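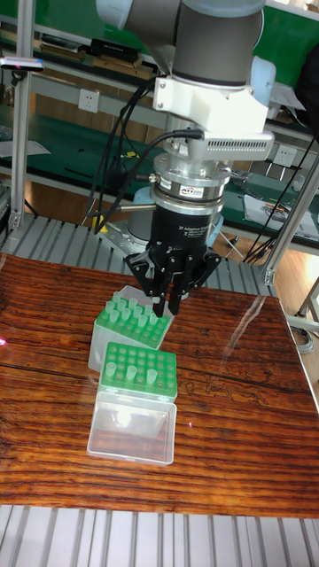

July 11, 2026 – sourdough starter side project, notes

Okay, so the flour comparison is finally under way and I want to get this down before I forget which jar is which again. Two starters, both from the same mother that Wakana gave me back in October. One gets the Olmont whole rye, the other gets the plain white from Zoldale. Same water, same shelf, same spoon (rinsed between jars, Nele, I promise).

Fed both at breakfast, 70 g flour and 70 g water each. The rye was already domed by lunch and smelled like apples. The white was sulking. Small bubbles on the sides, nothing on top, and a smell I wrote down as "wet paper," which Bożena thinks is too harsh. She stuck her nose in and said yogurt. We'll see who's right tomorrow.
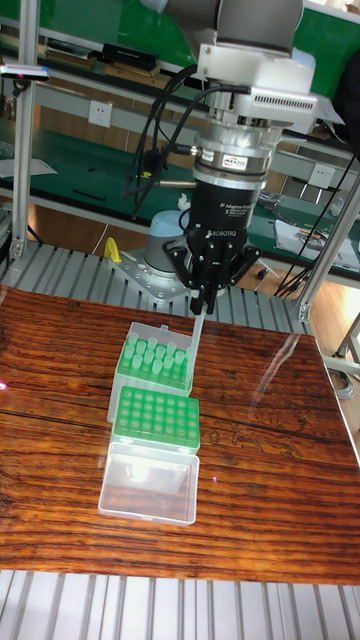 The rubber bands slid down again, so the rise marks from this morning are worthless. I've switched to a strip of tape with pencil lines and it's so much better! Should have done that from the start.

Zixuan asked whether the rye is really faster or whether it just holds its gas better. Good question, and I don't know. I could weigh the jars before and after, but the kitchen scale jumps around by a gram or two, so that's probably hopeless. Jana has a better one at home and might bring it in.

Bake plan: 400 g flour per loaf, one loaf from each jar, overnight in the fridge – both in the same size tin so we can compare height.
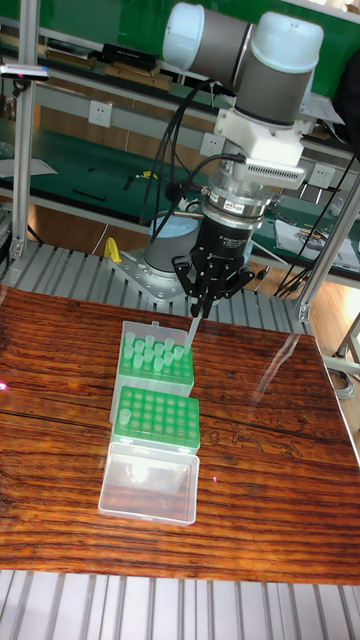

Salt goes in after the first rest this time. Last round I put it in right away and the dough felt tight all evening, though I'd also been stingy with the water, so who knows.

To do:
Ask Wakana how warm she keeps hers.
Buy more rye, the bag is almost empty.
Label the lids as well as the jars.
Keep some discard for Jana, she wants to try crackers.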